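January 23, 2022

I finally got to see a film at the Cundton! If you haven't been, it's the old two-screen place on Tapsell Street, and they've started a winter season of restored documentaries that I have been bugging everyone at work to come to with me. (Two of them did. Thank you, you are good people.)

We saw *Fokholm*, Nikau Rewi's movie about a ferry crew in their last year on the job. It runs 228 minutes with one break, and I was worried about my back, but wow, it flew by. There's a stretch of 12 minutes with no talking at all, just the engine and the gulls, and I could have watched it twice. 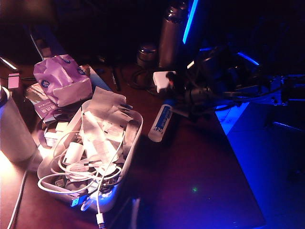
The new sound mix helps a lot. I'd only ever heard this movie on a worn-out tape from the library, where the captain's stories were mostly hiss, and now you get every word, even the mumbled jokes in the galley. The whole row behind us was cracking up at the soup argument.

Next up is *Grormont*, which Rewi shot when he was 19 (19!) with money from a summer job. I missed it in October and I'm not missing it again. Tickets go on sale at the box office first, then online the day after, and I'm bringing a cushion this time.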